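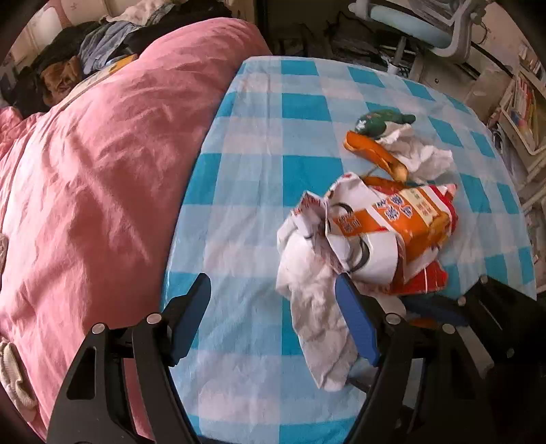
Bedside table rubbish – bin by the bed or walk it to the kitchen?

pipkin62
Posts: 1,415
Settle something for me please. I've got a checked cloth on the little table next to my bed, blue and white, and it has become the place where everything goes at night. Orange peel, snack wrappers, used tissues, whatever's in my hand when I get sleepy. My other half says I need a bin in the bedroom. I say a bin in the bedroom smells and I'd sooner clear the lot every morning. Who's right?

Marrowfat
Posts: 200
Your other half. Get a small one with a lid, line it, done. Mine's a Bundex pedal one and it's fine, although the pedal squeaks at 2am.

teatowel_tess
Posts: 1,684
Nope, with pipkin on this. I had a lidded bin upstairs for years and the orange peel was the worst of it – two days in a warm room and you get those tiny flies. Food goes down to the kitchen, full stop. Tissues I'm less bothered about.

Marrowfat
Two days? Empty it!

teatowel_tess
Well if I'm emptying it every day I might as well carry the stuff down in the first place.

pipkin62
That's what I keep saying, Tess! Though I'll admit "every morning" has been more like every third morning since December.

oddsocks_al
Posts: 62
Can I ask about the cloth? I had one on mine and gave up, it wrinkled up every time I changed the duvet and crumbs got in all the creases. Bare top and a quick wipe now.

pipkin62
Ah no, I love the cloth. It does ruck up on the bed side, but I just pick up the corners, shake it out of the back door and stick it in with the towels. It came from Famau, in the sale.

Marrowfat
So you could gather up the cloth with the rubbish in it and carry the whole thing down. No bin needed. I've argued myself out of my own point here.

teatowel_tess
Mind you take any bottles off first – I did that with a tray cloth and one went bouncing down the stairs.

pipkin62
Noted! Will try the bundle method this week and let you know what the other half makes of it.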